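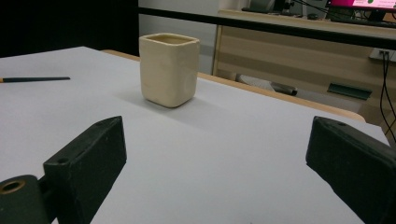 Small Museums Should Write Shorter Labels

July, by a staff writer

The Flamura gallery in Vestness reopened its print room on Thursday with 12 works and a wall text of 1,850 words. I read all of it, standing up, and by the end I had spent more time on the text than on the prints.

A label should give the title, the date, the technique and one thing a visitor would otherwise miss. For a single print, 200 words is plenty. The rest belongs in a booklet on the bench.

Curators worry that short labels look careless. I think most visitors would be grateful for them.

Related
Endar prints go on tour
Free evenings at the Lacroix Museum
Who pays for framing?

Contact us | Copyright Vestness Arts Review | Back to top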